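Texture randomization finally paid off

I've been putting off this post for weeks because I wanted to be sure the numbers held up, and they do! If you've followed the Skellell project here, you know I've been trying to train a grasping policy completely in simulation, using only the view from the wrist camera. For most of the spring that policy was a mess. It did fine on the surfaces it knew and went to pieces on anything else.

The thing I kept overlooking was the table. I had spent ages on the objects (sizes, weights, friction, all that good stuff) and left the tabletop a flat beige. When the wrist is down low, the table is almost everything the camera gets. So the policy had learned that anything with a line in it must be an object, and the first time I gave it a surface with real grain it tried to pick up the grain. Over and over. I watched it close on bare tabletop for a whole evening and was weirdly delighted, since a failure that consistent is usually one you can fix.

So in July I sat down and rebuilt the scene generator, which I call Susania. Every episode now draws a new surface texture, a new scale and rotation for it, and a new light setup. Wood gets picked more often than the rest, because wood is what broke things in the first place. I also let the textures stretch and blur a bit. I used to treat that as a rendering bug, and now I think it helps a lot, because the policy can't lean on crisp edges anymore. 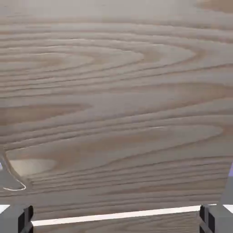
The training recipe is the plain part. I collected 1,652 scripted demonstrations in the old scenes and replayed each one with the new surfaces, so the motions stay the same and only the pixels change. Then I trained the same small network as before, from scratch, with the same learning rate and the same image size. I really wanted to know what the textures alone would do, so I kept my hands off everything else (this was hard, I love fiddling).

For the test I held out a set of wood textures the policy never got in training and ran 500 episodes on them. The old policy failed on more than half. The new one failed on so few that I assumed I'd mixed up the folders, and I ran the whole thing again on Tuesday with a different seed. Same story!

It still has a soft spot. Dark, tightly packed grain gives it trouble when the light is low, and it hovers for a while before it commits to going down. I tried a depth channel for that and it helped a little, but it slowed training so much that I took it back out. I'd like to try having the network predict a mask for the fingers next, so that it has a better idea of which pixels belong to the robot and which belong to the world.

After that comes the real arm. I've cleared a bench for it, and I have 2 old tabletops from a sale over in Idinthorpe that have some truly wild grain. I'll put the texture sampler up with the next post, once I've cleaned out the hard-coded paths.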